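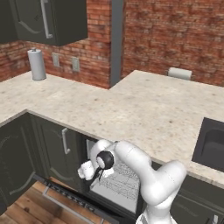

Back from the open day at the Birkett, Elledau. Typing this up on the train so excuse the mess. Doors at 10, line already down the steps. Free entry, donations bucket, badge for the kids.

Building went up in 1905 as a music hall, later a movie house, then shut for years. Now the Ratel company has it, family shows mostly. Main room seats 200. Feels smaller. Great sound though, a kid dropped a tambourine on stage and we heard it fine in the back row.

Costume store was the best bit. 1000 pieces on the rails, they say, plus hats. You can try on the hats. Did. Bear head too hot, wolf head smells of glue.

Then a half hour of Plodetska, the new puppet show, still in rehearsal. Goose runs off to join a marching band. Songs are good, second one went on a bit. Little ones up front shouted at the fox the whole way thru, cast rolled with it.

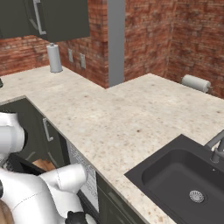 ## Food and getting around

Café in the lobby, soup and rolls, cash only. Soup gone by noon. Elevator to the balcony works but its slow, take the stairs if you can. Backstage tours leave from the side door, small groups, put your name down as soon as you get in. We didnt and got the last one.

Plodetska opens in November. Will try for the matinee.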